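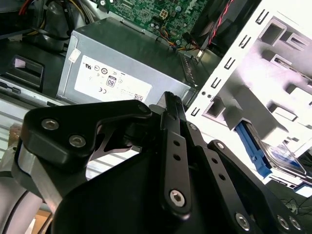 What should come out of a desktop computer before it goes to the recycler?
Anything that still works and can be unplugged without tools comes out first, meaning the memory and the drive. After that we take the power supply, and the board last.

Desktop teardown, April

Gruder Reuse takes in office desktops and sorts them into parts worth keeping and parts that go out as scrap. Most of what came in this April was from one lot of 536 machines, and they went across the bench with their side panels off. The gallery covers the inside of one case. The notes are for people who are starting at the bench and for anyone who has asked what happens to the old computers they drop off.

Power supply
The supply is a gray metal box with a white label on its side. The label has the certification marks, including the CE mark, a small 80 logo for efficiency and a square code. Read the label before anything is unscrewed. We write the wattage on masking tape and put the tape on the end with the fan, so it can be read when the units are stacked on the shelf. Anything under 400 watts goes to the lower shelf at Tikell Street.

Never open the supply itself. The capacitors inside can hold a charge after the cord is pulled. A bad one goes into the scrap bin in one piece.

Wires
Red, yellow and black wires run down from the board past the supply. On a standard supply the black ones are ground, the red ones are 5 volts and the yellow ones are 12 volts. Some office machines use their own wiring, so a harness stays with the supply it came on. Don't cut the ties until the supply is out.

Pull on the connector and leave the wires alone. If it won't move, press the clip again and rock it a little from side to side. Two boards in this lot lost a socket because someone pulled hard with the clip still down.

Motherboard
The board is green, and part of it shows above the supply, with its small capacitors and chips and a white four-pin power connector. Four-pin plugs get missed. People take off the big one, lift the board, and find it is still tied to the supply.

We check boards for swollen capacitors, then for bent pins in the processor socket. Good boards go into an antistatic bag with the processor left in place. Irja Lappalainen tests them in batches of 11 on the open rack in the back room.

Duct or shroud
A black plastic part sits under the tangle of dark cables, either a duct or a fan shroud. Pieces like this guide air through the case, and a machine that is going back out needs its own. They look alike from one model to the next and do not swap. If the case is being scrapped, plastic goes in the blue tote.

Latch and rail
At the side there is a black latch or handle with a small pinkish-white tag on it, and lower down a light gray metal rail that is part of the chassis. Leave tags on until the machine has been entered on the sheet. Steel from the case goes to Rissanen once the cage is full. Check it for stray plastic first, as they send back mixed loads.

Screws
Case screws and drive screws go in separate trays. The trays are the shallow Fekden ones with lids, and they should be closed at the end of a shift. There are 7 on the bench and they are all labeled.

Drop-off
Bring desktops to the side door between 9 a.m. and 3 p.m. Power cords are welcome, loose or tied. We do not take monitors or printers.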